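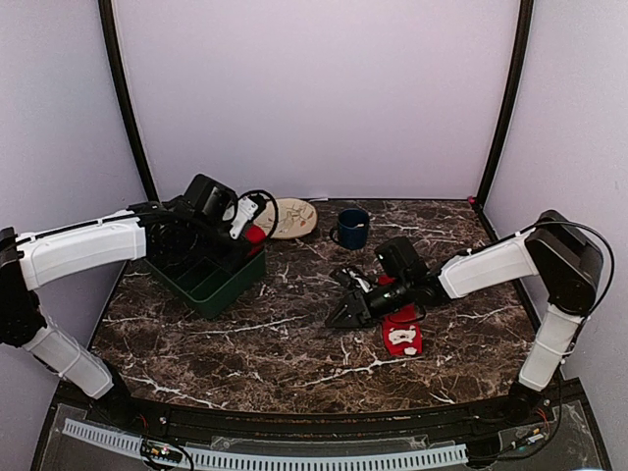

The Stinon two-arm table, with the green bin on the left and the plate and mug at the back.

Stinon is the bench kit I've been building in our shared shop since June, and now I'm selling the plans and parts for it! You get two small arms, a gripper and camera mount for each, the front rail, and every printed bracket I could get to stop cracking (the elbow covers took me 6 tries). The kit is $3000, or $70 for the plans if you already have motors.

The side and back panels are extra. I'd get them anyway – plain walls make life so much easier for the cameras, and they stop stuff from rolling onto the floor. Any flat table works. Mine has a marble-look top, and Jolien Dijkstra still teases me about it.

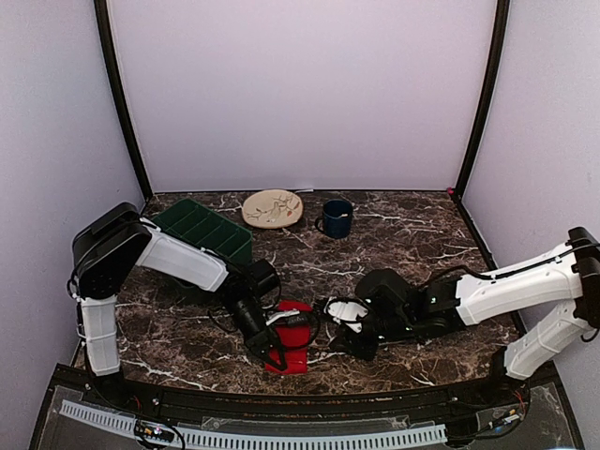 Left gripper over the red cloth, right one a little way off.

Cloth is my favorite thing to practice on, so the gripper fingers come to a narrow tip. If you mostly want to move mugs and boxes, ask for the wide fingers, same price.

Wiring: the slotted duct along the front is included, but please leave slack at the wrists. I made mine too tight the first time and pulled a camera plug right out.

Assembly took me 53 hours, spread over a lot of evenings. Isauro Salinas packs the orders, so write to him about missing screws and to me about everything else.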